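HOUSING 80 – Kitchen Planning, Handout 3
Sinks, Counters and Daylight

Start with the sink. Its place is tied to the drain and the vent, and moving either one costs more than moving a cabinet. In the Ormsby plan the drain stays on the outside wall, so the sink stays there too.

A double basin lets one side hold dirty dishes while the other is used for rinsing. A large single basin is better for sheet pans and stock pots.

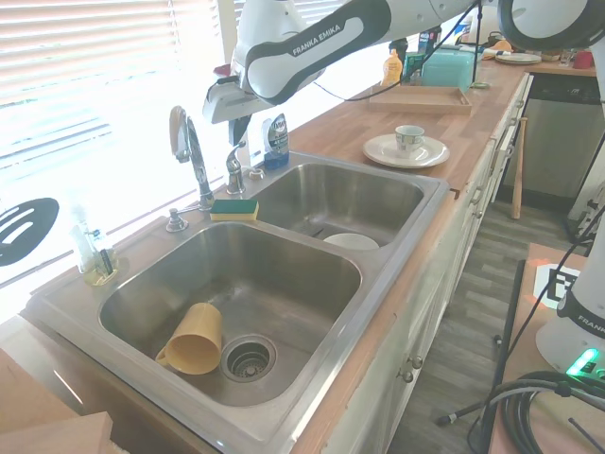
Fig. 1. Double-basin steel sink in a butcher-block counter.

Wood counters need care at the sink cutout. Seal the cut edge before the sink goes in, then oil the top again in March. Standing water – even a little, left overnight – will darken the grain near the faucet.

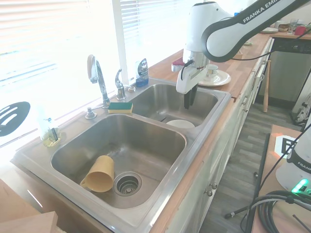 Stone and tile need less oiling but are harder on dropped glasses. Compare the Adar and Rorketti plans on this point. Both put the sink on the long wall, and only Adar leaves drying space on each side.

Daylight over a counter is useful, but glare is tiring. Blinds with slats can be tilted to send light up to the ceiling.
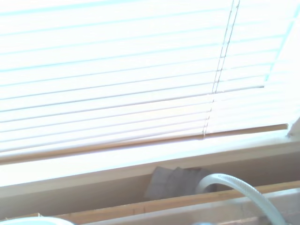 Fig. 2. White horizontal blinds in bright daylight.

For next time: read the Nollska plan, unit 806, and mark the drain, the vent and the window. Bring 10 copies of your sketch.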